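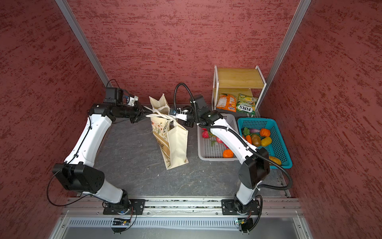 Chapter 4

Two Arms, One Job

I nearly didn't go to the Dantas open day. I'd already written most of this chapter, complete with a tidy diagram of two arms sharing a task and a page of equations I was rather proud of. Then an invitation came round in April, the train was cheap, and I thought I might at least get a free lunch out of it (I did — cheese rolls). By the time I got home I'd thrown away the first half of the draft, and what you're reading is its replacement.

Dantas is a small firm on the Povavari business park, and once a year it opens its workshop to customers, students and anybody else who fills in the form. There were 568 of us on the list that day, let in by groups of 30, so there was a fair bit of queueing in corridors. My group had a slot at half past two. We were led past the offices and the loading bay to a row of booths, each with its own pair of arms, and told we had 30 minutes to look at whatever we liked.

Most people went straight to the big booth at the far end, where the firm was showing off its Stargate controller with plenty of lights and a large screen. I got stuck at a much humbler one. It had rose-red walls, two white arms bolted to the same aluminium rail, and a shopping problem. There was a flowery canvas tote bag, a couple of baskets of fruit and toy vegetables, and a little two-tier shelf with some snack packets on it. The arms were meant to pack the bag. That was all, and I could have watched it until they locked up!

Think about how you pack a bag yourself. You probably don't think of opening it as a step at all. You hook a finger or two under one handle, give it a shake, and the thing is open before you've decided what goes in first. But a canvas bag has no fixed shape. Rope handles flop about, the mouth closes up again as soon as you stop holding it, and the sides lean wherever they please. If you pull too hard on one side, the whole bag comes along with you. For an arm with a simple two-fingered gripper, getting the bag open is where most of the trouble lives, and the carrots are the easy bit.

I had gone in with a neat picture in my head. In my old draft, one arm was called the holder and the other the mover, and they kept those names from the first page to the last. Standing at the booth with my nose nearly over the rail, I started to see how little that told me. Who is the holder while the handles are being pulled apart? When an arm lets go of a handle to fetch a packet from the shelf, what is keeping the bag open? And if both of them need to be above the same patch of floor, which one waits?

I put these to the engineer minding the booth, who laughed and said that was more or less her working week. Her team calls the software that settles such questions Gramo. It doesn't give either arm a job for good. It looks at what has to be held, what has to be reached and how much room is left, and it shares out the work again at each stage. She drew it for me on the back of my visitor's map, and a cleaned-up version of her sketch is Figure 4.3.

So we'll begin where I began, with the bag. Section 4.1 looks at why soft things are harder to handle than stiff ones, and you'll want a real bag beside you for it — any old shopper will do. Section 4.2 deals with two arms on a shared base, and with how to work out the space they can both get into. The equations I was so proud of have survived, you may be sorry to hear, but they've moved to Section 4.3, where they have something to do.

Before you turn over, try this. Stand your bag on a table, put one hand behind your back and open the bag using only the thumb and first finger of the other. Now put an apple in it. Write down every time you had to let go of something, and keep the list handy for the first exercise.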